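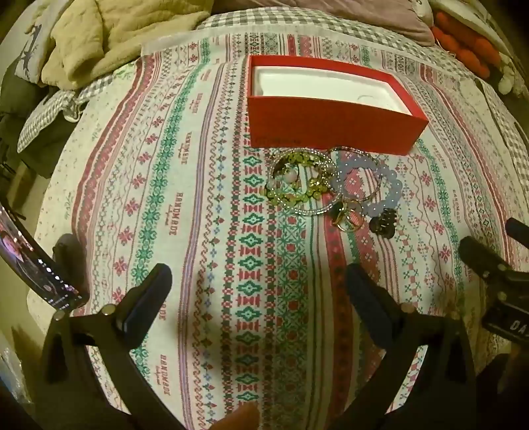
Zerrin Saraç asks why the planner still picks the wrong bangle when two of them overlap, and whether the January update changes that.

Home | Docs | FAQ | Downloads | Contact

Pretell grasp planner: common questions

Why does it choose the wrong item in a pile?
Pretell splits the view into segments before it ranks grasps. Thin loops that cross often come out as one segment. Set split_loops to 2 and run the ranking again. The January update leaves this part alone.

Do patterned fabrics cause trouble?
They can. Printed stripes and lettering give false edges. Turn on the depth check, which drops any edge with no height change behind it.

How many demonstrations do I need?
We suggest 300 for small objects such as rings, beads and hair clips. Fewer will load, but the training script prints a warning.

Can I use recordings made with a hand-held gripper?
Yes. Import them with the Tremska converter. It needs the finger opening at every time step. Clips without it are skipped and listed in the log.

What does error 74 mean?
The camera and gripper clocks have drifted apart. Run the sync tool on the raw files, then convert again.

Is the old Rultum format supported?
Read only. Save new work in the current format.

Print this page | E-mail this page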